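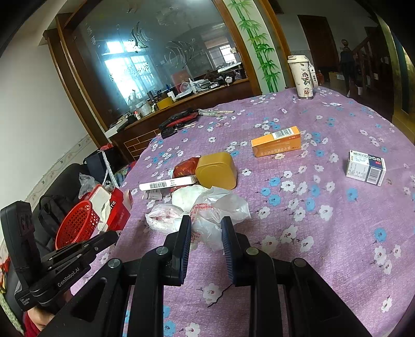 Every January somebody promises me a robot that will clear the table. I've read the Furik brochure three times now and the table is still mine to clear.

It's the plastic bags. A box, fine, a box has sides. A crumpled see-through bag has no sides and no opinions about where it begins. Ask a machine to grab one and you've asked it to pick up weather.

Then there's thread. One thin black thread on a flowered tablecloth. I can barely get those with fingernails, and I've had mine for decades.

The Iltel demo everyone keeps sending me: 20 minutes, 6 objects, all of them cubes. I don't own a cube. I own medicine boxes, a tumbler with a strap, and wrappers.

Also, grabbing is the easy half. Is that scrap trash or did someone write a phone number on it? My own family gets this wrong, and they've been in training much longer than any arm.

A reply says Flores has theirs folding towels. Good for the towels. How long per towel? (I looked. Long enough to buy another towel.)

Please don't bring up Braketgate. Yes, the warehouse arm, yes, the 994 dented cartons. It was told to be gentle and it was, with the first one.

To be fair, the two-finger grippers are getting better. Ribbed pads help a lot. I'd let one put away the boxes today if I could stand next to it and say "no, the other one."

Which is how I got out of chores as a kid, come to think of it. Standing next to them.

Going to go do the table.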